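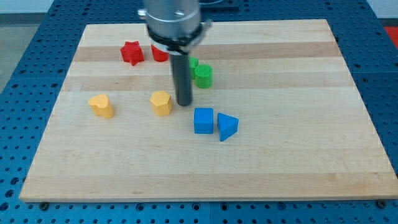

Slide 1. Where the work stands

Good morning, and thank you to the Lerkness program office for the invitation. My name is Prasetyo Jugah, and I report on the tabletop tasks in the Bultum study.

The question put to us was whether a machine can take over small tidying and sorting chores at home or on the shop floor. Our answer this year is a limited yes.

The chore on the slide is a plain one. Wooden blocks in four colors are spread on a board, and the arm works over them with a single black rod. It can push a block. It cannot pick one up. [Pause.]

Slide 2. Results to March

We gave the arm 371 spoken or typed requests, such as "move the yellow heart next to the blue cube." It completed 161 without help. In a further 111 it reached the correct block and left it short of the goal.

Note for speaker: give both figures before taking questions.

Slide 3. What goes wrong

Pushing one block often disturbs its neighbor. The star and the heart turn when they are pushed off center. Cylinders are a separate problem and are covered in the Nair report, page 61.

Slide 4. Chores outside the lab

A kitchen drawer or a parts bin holds items of mixed weight, often stacked. We have no results for stacked items. The Standotside workshop has asked for a trial on loose fasteners, and we have advised them to wait.

Hand over to the next speaker. Printed tables are at the registration desk.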